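Chambi Bedding Practice

The Chambi Bedding Practice (CBP) is a set of good-practice rules for two-jaw handling of sheets and covers, used in teaching robots household work. Drafted by Jayanthi Rajan and Walter Espinoza at Sudwood, later taken up by Brindell. Voluntary – no certificate, no mark. Current text is edition 4, issued in September.

Scope

Covers flat and fitted sheets, blankets, light covers. Pillows and duvets are left out. Applies to hand-held grippers and to arms alike, the same grip rules for both.

Grip and spread

Jaws close on corners, never mid-edge. Top edge kept up until both corners are over the bed. A slight sag is allowed, a twist is not.

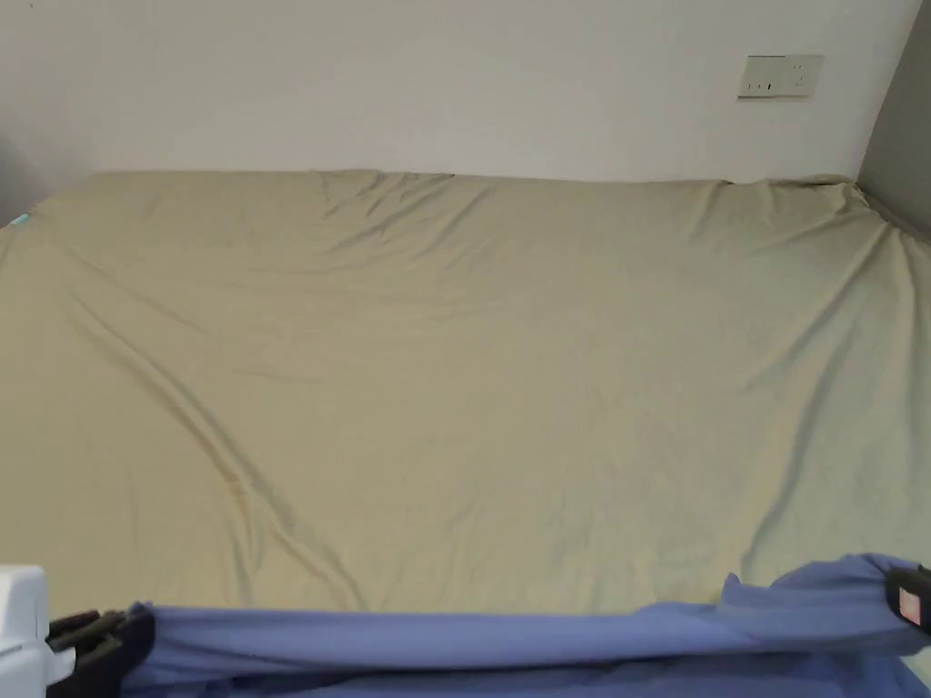
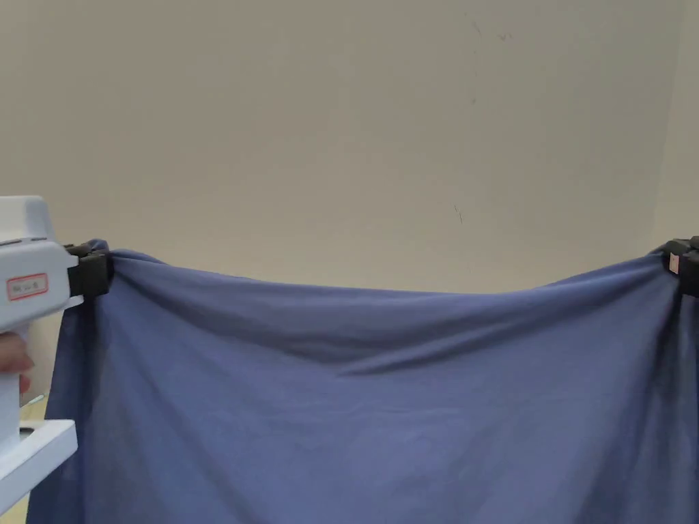

Edition 3 asked for a dead straight top edge, and this was widley ignored. Espinoza argued that pulling hard enough to flatten the edge strains the seams and drags corners out of the jaws. The rule now reads "held, not stretched". A blue cloth hung between two black jaws, its top edge dipping in a shallow curve toward the middle, is within the current wording. Gathering of cloth at the jaw is also permited.

Records

Each run logged with start, release and any regrip. Failed runs are kept – deleting them counts as a breach. Batches are reviewed in lots of 50. The Brindell log held 2,867 runs at last revision.

Criticism

Roxana Arango has called the regrip rule vague. Still open.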